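Chapter 7
Lease Length and What It Does to Value

Draft posted for class use, Sep 17, 2006. Page numbers to come.

What you should get out of this chapter

How to read a rent roll. Why two buildings with the same rent can sell for very different prices. What a break clause costs, and who pays for it. How to work out a weighted average lease term by hand, before you let a spreadsheet do it.

You need Chapter 4 (cap rates) and the second half of Chapter 6. If net operating income is still fuzzy go back now. It gets used on every page from here on.

7.1 Starting point: two sheds on the same road

Take two industrial buildings in Deltden. Same year built, same clear height, same truck court. Both fully let. Both bring in the same rent per square foot, net of expenses. On paper, twins.

Building A is let to Plilance, a parts distributor, and the lease has a long way to run. Building B is let to Mulus, a furniture importer, with 2 years left and no renewal option. Both went on the market in May. A drew a stack of offers. B drew a few, all lower, and one of the bidders wanted a credit at closing to cover a new roof membrane.

Same income today. So why the gap?

Short answer: a buyer isn't buying this year's rent. A buyer is buying a string of future rents, and then whatever is left at the end of the string. With Building A most of that string is written down in a contract. With Building B most of it is a guess. The guess may be a good one. Rents may have gone up, Mulus may stay, a new tenant may pay more. But guesses get discounted harder than contracts do, and that is most of this chapter in one sentence.

7.2 Some terms, quickly

Term. How long the lease runs, start to finish. People also say "term" when they mean remaining term. Watch for this. Brokers do it all the time and so do textbooks.

Remaining term. From today (or the date of sale) to expiry.

Break clause. A right to end early. Usually the tenant's, sometimes the landlord's, sometimes both. Often comes with a notice period and a fee.

Renewal option. Tenant's right to stay on, at a rent set in the lease or by some formula. Note whose right it is. An option held by the tenant is worth something to the tenant and costs the landlord something. It is not the same as extra term.

Rollover. The point where a lease ends and the space either renews or goes vacant. "Rollover risk" is the chance that it goes badly: months with no rent, a broker's fee, work on the space, a lower rent at the end of it all.

Downtime. Months with no rent between tenants. Landlord still pays the taxes and insurance.

7.3 The rent roll

A rent roll is a list. Tenant, space, rent, start date, end date, options, deposits. That's all it is. But it is the first thing a lender asks for, and the thing sellers are most likely to get wrong, mostly by accident.

Read the end dates first. Not the rents. Then the breaks. A lease with ten years left and a tenant break in year three should be read as three years until somebody shows you otherwise.

Then check the areas. In the Penry Business Park case at the end of the chapter, the smallest unit is listed at 1,541 square feet on the rent roll and 1,145 on the floor plan. One of those was typed wrong or measured differently. If rent is charged per square foot then someone is paying too much or too little, and you want to know which before you sign and not after.

Then look for bunching. Five leases all ending in the same year is a different building from five leases ending a year apart, even if the average comes out the same.

7.4 Weighted average lease term

The usual summary number. For each tenant, multiply remaining term by that tenant's share of total rent. Add them up.

Small case. A building has three tenants. The first pays half the rent and has four years left. The second pays 30 percent, six years left. The third pays 20 percent with one year left.

Half of four is 2.0. Thirty percent of six is 1.8. Twenty percent of one is 0.2. Total, 4.0 years.

You can weight by floor area instead. Some appraisers do. The two answers will differ when rents per square foot differ, so always say which one you used. In this book it is rent unless the text says otherwise.

Run it twice if there are breaks in the leases: once to expiry, once to first break. Report both. A wide gap between teh two is a finding in itself.

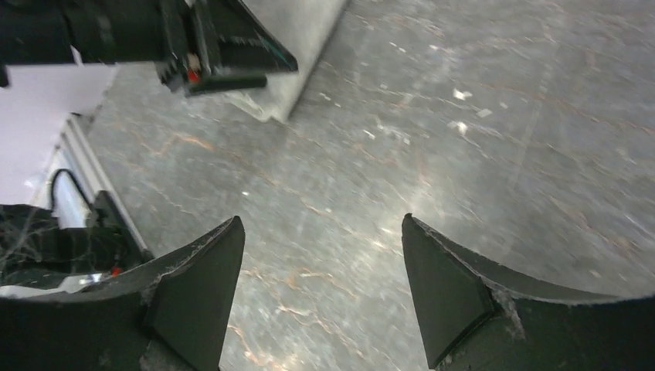

Figure 7.1 Close view of a robotic gripper, jaws open above the floor.

7.5 What the average hides

Plenty. It hides bunching, see above. It hides tenant quality: a long lease to a company that goes under next spring is a short lease. It hides the rent level, and this one trips people up every year.

Say market rent has climbed well past what a tenant is paying. For that landlord a long remaining term is bad news. Locked in low. A short lease would let the rent reset, and a buyer may pay more for the short one. So Building B in section 7.1 could beat Building A, if Mulus is paying far under the market. Go back and check: nothing in 7.1 told you what market rent was. Always ask.

Long term protects income when rents fall, blocks growth when they rise. Step-ups and index clauses soften both, we get to those in 7.9.

7.6 Rollover in dollars

Three costs, handled one at a time and then added. Lost rent during downtime. Leasing commission. Work done to the space to land the new tenant. Then multiply the lot by the chance of the tenant leaving, and add the cheaper renewal costs times the chance of staying.

Where do the chances come from? Local history if you have it. Exercise 53 in the workbook gives a set of past renewals for Deltden and asks you to pull a rate from them. Do that one before reading on, the next section assumes you have the number handy.

Discounting of these costs is left out here to keep the arithmatic short. It comes back in 7.8.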